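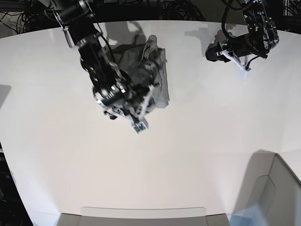 **Does the Undura stone need oil?**

Plain water is all it needs. Soak the stone for 10 minutes before use and keep a little water on the surface while you work. Don't put oil on it. Oil clogs the pores, and a stone that has had oil on it can't be returned.

## Undura Two-Sided Sharpening Stone, 7" with Carkau Base

For folding knives, fixed blades and kitchen knives. The coarse side (dark) resets a dull or lightly chipped edge. The fine side (light) finishes it. Most pocket knives that get regular use only need the fine side.

The stone is 7 inches long and long enough for a chef's knife if you work the blade in two sections. It sits in the Carkau base, a beech block with a rubber underside. The base has a lip at each end, and the stone lifts out for flipping.
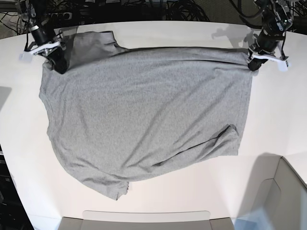 The lips stand lower than the stone, so the heel of the blade clears them on a full stroke. If your stone is worn down close to lip height, turn it over or use it without the base on a damp towel.

### What's in the box

- Undura stone, coarse and fine
- Carkau base
- Angle wedge, plastic
- Folded instruction sheet

A flattening plate isn't included. The Lisitz plate, item 112, fits the full width of the stone and is sold separately.

### How to use it

1. Soak the stone, then set it in the base with the side you want facing up.
2. Rest the blade on the angle wedge to find your starting angle. Take the wedge away before you start the stroke.
3. Push the edge across the stone with light, even pressure, heel to tip.
4. Work one side until you feel a burr along the whole edge, then change sides.
5. Flip to the fine side and repeat with less pressure.
6. Rinse the stone and stand it on its long edge to dry overnight.
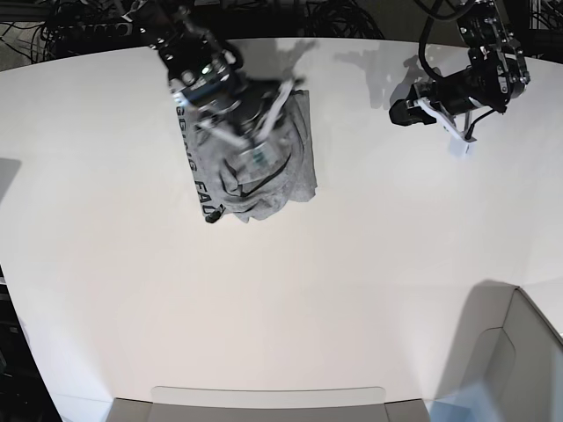

Gray slurry on the surface is normal and helps the fine side cut. Leave it there while you work and rinse at the end. If the stone feels slick and stops cutting, it needs flattening.

Serrated blades should not be sharpened on this stone. Use a tapered rod for those. Blades with a coating can be sharpened, but the coating next to the edge will scratch if the angle is too low.

### Specifications

| | |
|---|---|
| Length | 7 in |
| Material | Aluminum oxide |
| Base | Beech, rubber underside |
| Lubricant | Water only |
| Replacement stone | Sold separately, same base |

### Fit with older bases

The current stone fits the Carkau base only. The Oberholzer clamp base we used to carry is slightly narrower and will not close on it. If you have an Oberholzer base, order the slim stone instead.

### Shipping and returns

Orders placed before noon ship the same day. Unused stones can be returned within 28 days in the original box. Check the stone when it arrives, and if it is cracked or chipped, write to us before soaking it. We replace stones broken in shipping and don't need the broken one back. 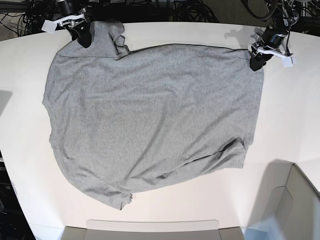 *Gray heathered T-shirt on a white tabletop.*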